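Home | News | Council | Sport | What's On | Contact

Shared kitchen to open at Carnbridge hall in August

A new kitchen will open to hall users in Carnbridge in August, with a double sink, a dishwasher and pale worktops.

The work was paid for with a grant of £2,000 from Waweru, the building supplies firm, and the hall's own savings. Fitting was done by Drisik, which also laid the grey floor.

Groups will be expected to wash up before they leave. Plates can go in the dishwasher, and a rack that sits over the sink is there for anything done by hand.
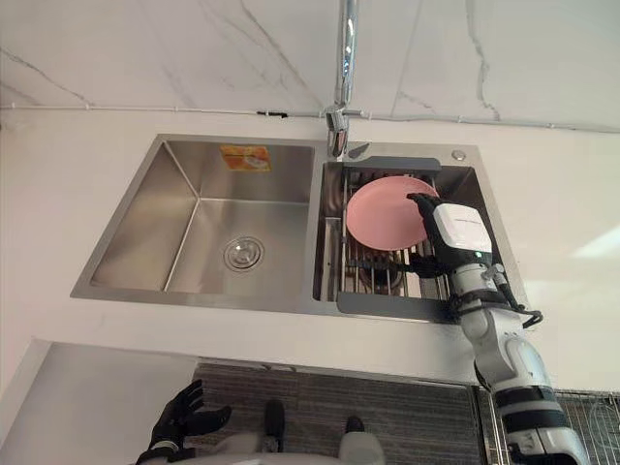
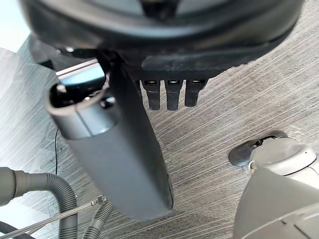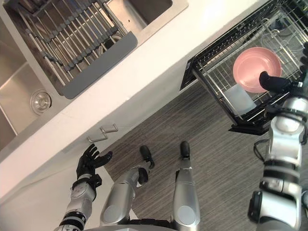
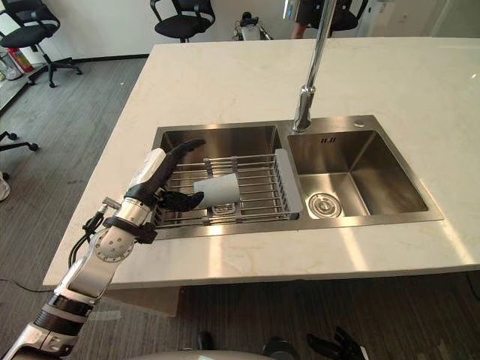 The kitchen can be booked with the main hall or on its own, for up to 2 hours at a time. Keys are collected from the front office before 5pm.

The hall holds 70 people seated. Until now, groups serving food have had to bring it ready made and take their dirty dishes home.

The lunch club will be the first to use the kitchen, followed by the Sudance dance school, which plans to serve teas after its summer show. Bookings for the autumn open at the same time. Hire charges for the main hall stay as they are.

767 views | 70 shares | 2 comments

Related news
Carnbridge bus shelter to be replaced
Sudance show tickets on sale
Library changes its opening hours
Roadworks on the Drisik yard turning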